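Orange Test Tube Rack, Moulded Plastic, Two Tier

Hello again, Trinidad here. If you've ordered from our little shop before you'll know I have a soft spot for a bright bit of plastic, and this rack is the one I reach for most. 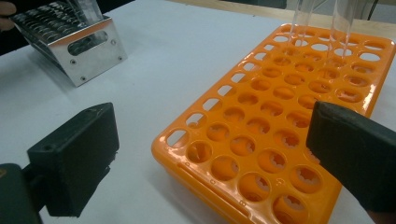
Why I stock it

I started out selling tubes and not much else, and people kept writing to ask what I stood mine in. It was this! I'd bought one for my own bench (well, the end of the kitchen worktop) and liked it so much that I rang Warkmont and asked if they'd sell me a box. They would, and I've been reordering ever since.

The colour is the first thing everyone mentions. I did try a plain white one for a while and kept losing sight of it on a white table, so orange it is. It's a glossy finish, and I find it wipes down nicely with a damp cloth.

How it holds a tube

The top is an open grid of round holes, and underneath there's a second tier in the same orange. Have a look down through the holes and you'll see the lower ones have a sort of star-shaped edge, with little bendy teeth that grip the bottom of the tube. That's my favourite part. With my old rack the thin tubes all leaned over like tired fence posts, and with this one I just push down gently until I feel the teeth take hold.

The rim is rounded, so it's kind on the hands, and it has a row of smaller cutouts running along it. Consuelo Goicoechea, who packs the orders with me, hooks a paper label through hers.

What people use it for

Schools and home science, mostly. I've also sold them to a chap who sorts seeds and to a lady who keeps bead colours in tubes -- she sent me a very cheerful letter. I use one for rinsed glass in the evening and leave everything standing there until morning.

Things to know before you order

The rack comes on its own. Glass tubes are on a separate page, and I'd suggest adding a few, as the clear ones look lovely against the orange. If your tubes are on the fat side, measure them and drop me a line first. I'd much sooner answer an email than post a parcel twice.

Please don't put it near a flame or on a hotplate. It's plastic and it will sulk. I wash mine by hand in warm soapy water and shake it over the sink to get the drips out of the lower tier.

Ordering

Item code: 2361
Colour: orange
Material: plastic
Sold: singly, or in a box of 6
Tubes: not included

Orders placed before noon usually go out the same afternoon. Schools wanting more than one box should email and ask for me, and I'll see what's on the shelf. The next delivery from Warkmont is due in March.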